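4.2 The board and the blocks

I want to spend a little while on the physical stuff before we get to the ratings, because I think papers on tabletop sorting tend to rush through it. You get one sentence ("participants arranged a set of blocks on a wooden surface") and then four pages of statistics. When Dénes Veres and I tried to repeat an older study of this kind, we lost most of June just working out what sort of surface people had been using. So I'm going to be a bit long-winded here, and I hope somebody down the road is glad of it.

We went through three surfaces. The first was a white melamine shelf, which was cheap and easy to wipe down, and which everybody hated. Blocks slid when you let go of them, and people would put one down, watch it drift, and then nudge it back. Our coders had no good way to tell a nudge from a change of mind. The second was a felt mat. Nothing slid on felt, but the mat puckered, and people spent their time smoothing it (I did too, when I took my turn as a pilot participant). The third was a maple board, made of strips glued edge to edge, and we stuck with it for all 125 sessions reported in this paper.

Shewit Degefa was the one who pushed for maple. Her argument was that people already know how to behave around a board like that. It's close to what they have at home for bread, so they don't treat it as lab equipment. I was doubtful, mostly on account of the grain. Strips vary in tone, and I worried that people would read the darker ones as lines and start sorting along them without meaning to. That worry turned into the strip analysis in Section 5, and I'll admit I was partly right.

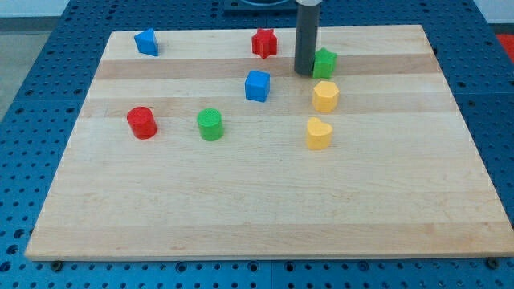
Figure 3. Maple board with the eight-block set, blocks on the upper half and the lower half clear.
Hagos Degefa / Tekleab Play and Objects Group

You can get a feel for the strip question from Figure 3. A darker tan band runs across the upper third, with a second, slightly darker one just below it, and the red and green cylinders are sitting in the area of that second band. The blue triangular prism is farther back, on the lightest wood. I don't want to make too much of one layout, but it was the kind of layout that got us arguing over lunch. Would a person leave the cylinders where they are because they look parked on a stripe? Or does the bare wood in front pull everything toward it?

As for the blocks, we settled on eight small plastic ones in different shapes and colors. We had started with 40, borrowed from the Mutlow set, and that was far too many. People gave up on shape pretty quickly and just made color piles. With eight, you can hold the whole collection in your head and still have a real decision to make. Adanech Kahsay tried every set from five upward on her own kids at the kitchen table, and eight was where they stopped finishing instantly and began to talk about what they were doing.

The red star, one of two stars in the set, deserves its own paragraph. It has five points, and it stands upright on the board, and people had strong feelings about it. In the Loda sample it was the block picked up first more often than any other, and it was also the one most often put somewhere by itself. One participant told us it "didn't have any relatives." We had chosen it for a dull reason – we wanted one outline that couldn't be mistaken for a prism or a cylinder from across the table – and ended up with a block that behaved like a guest at the wrong party. We kept it in, but all the grouping scores below are given both with and without it.

Last thing on materials. Hagos Belay coded 422 separate placements by strip, and a second coder went over the same set without seeing his notes. They disagreed mostly about blocks straddling two tones, so we added a "between" category and coded those again. The Cenilow sheet we used for this had no such category, and I'd suggest that anyone borrowing it pencil one in before starting. We also quit oiling the board after the first week, when some of the early participants remarked on the smell.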